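**Orange throw on a beige plush blanket — too much?**

**mossybrick** · Sep 2, 2025

Right, settle something for me. I've had the plush blanket on the spare bed for ages (beige, big leaves and ferns) and in July I picked up a bright orange one with black flowers from Tavares. My sister says the two patterns fight. I love it!
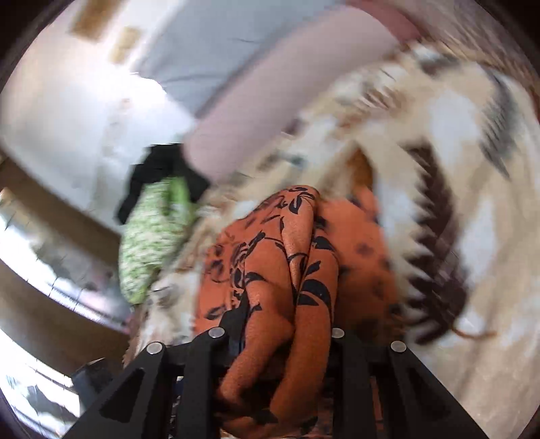 *The orange, all bunched up. Black leaves and vines.*

It's a 158 cm bed if that matters.

**tealkettle**

Ooh, I like that. I'd want to see it with the beige though. Orange that strong can make a pale blanket look a bit grubby, I had that with a Solby one.

**mossybrick**

Fair point. It's only thrown on at the moment, I haven't straightened anything.

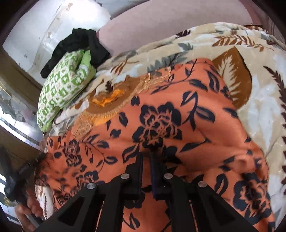
I keep going back and forth on whether to fold it into a strip across the bottom or let it cover most of the bed. Folded, you lose the roses, and they're the whole reason I bought it. But spread out it slides about on the plush and I'm forever tugging it back.

**penny_drawers**

Sorry, with your sister on this one. Leaves AND roses AND a green and white pillow is a lot for one bed. I'd swap the pillowcase for plain rust or brown and see how you feel.

**tealkettle**

Nooo, keep the pillow! The lime wakes it up. If anything has to go I'd lose the ferns.

**mossybrick**

The ferns are staying, that blanket is the warmest thing in the house — I'm not giving it up for looks. Had a go with the orange over to one side instead:

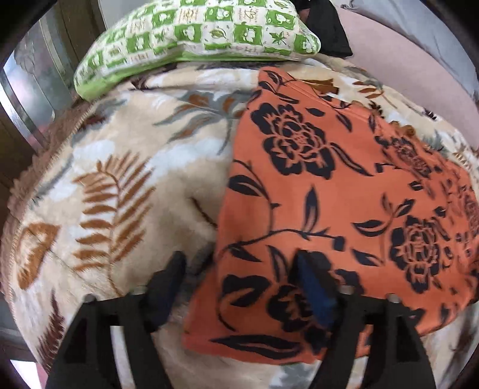 I think I prefer that, you get more of the beige and the flowers still show. Might try the rust pillowcase too, Briltier had them at 3 for 8 quid.

**penny_drawers**

OK, to one side is better. Still say change the pillow.

**hobnob_attic**

Does the orange run in the wash? Mine from Drellgate turned a whole load pink.

**mossybrick**

Not washed it yet, eek. Cold and on its own then?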